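## 4. Preparação da bancada e fixação da folha de registo

Revisão: 2022-03-22. Aplica-se às bancadas de granito polido Hollside e às folhas pautadas de três furos. 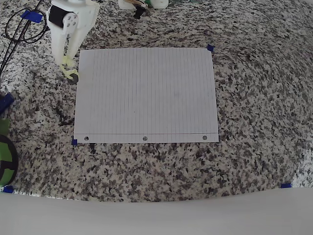 A folha de registo serve de base para escrita, desenho de contornos e marcação de posições sobre a bancada. Deve ficar plana, imóvel e sem cola permanente em contacto com a pedra. O procedimento demora menos de 17 minutos, incluindo a secagem.

### 4.1 Material necessário

- Folha pautada branca, sem dobras nem escrita
- Fita adesiva azul-escura de baixa aderência
- Pano de microfibra seco e pano húmido
- Detergente neutro Claklow, diluído (ver 4.2)
- Tesoura

### 4.2 Limpeza da superfície

1. Retire todos os objetos da zona de trabalho. Os cabos que não possam ser retirados são tratados em 4.4.
2. Dilua 2 ml de detergente em 300 ml de água morna.
3. Passe o pano húmido em movimentos paralelos ao bordo da bancada.
4. Seque com o pano de microfibra. A fita não adere corretamente a granito húmido.

> **Cuidado:** não utilize vinagre, sumo de limão nem produtos com ácido. O selante Sarholm perde brilho de forma irreversível.

Em granito mosqueado, as migalhas e os grãos de areia confundem-se com o desenho da pedra. Verifique a superfície com a palma da mão antes de colocar o papel.

### 4.3 Colocação da folha

1. Pouse a folha na horizontal, com a margem dos furos voltada para o operador. As linhas da pauta ficam perpendiculares ao bordo da frente.
2. Alise do centro para os lados.
3. Corte dois pedaços curtos de fita.
4. Aplique o primeiro no canto superior direito.
5. Estique ligeiramente o papel na diagonal e aplique o segundo no canto inferior esquerdo.
6. Pressione cada pedaço durante alguns segundos.

**Nota:** a fixação em cantos opostos é suficiente para trabalho leve. Para decalque ou uso de régua, fixe os quatro cantos.

**Nota:** não tape os furos com fita - a folha é depois arquivada no dossiê Wainwright.

### 4.4 Cabos e marcas de referência

1. Junte os cabos soltos num só feixe e encaminhe-o pela lateral esquerda, fora da área da folha.
2. Fixe o feixe à bancada com uma tira de fita mais larga do que as usadas no papel.
3. Se a folha tiver de ser substituída com frequência, cole pequenas marcas de fita junto ao bordo da frente, uma de cada lado.

> **Cuidado:** não dobre os cabos em ângulo vivo. Deixe uma volta folgada antes do ponto de fixação.

### 4.5 Remoção

1. Levante a fita devagar, a partir de uma ponta, mantendo-a rente à superfície.
2. Se ficarem resíduos, humedeça com a solução de 4.2, aguarde um minuto e limpe. Não raspe com lâmina.
3. Substitua as marcas de referência quando as pontas começarem a levantar - em uso normal, uma vez por mês.

Alterações a esta secção: Hamish Moffat. Verificação: Angus McIver.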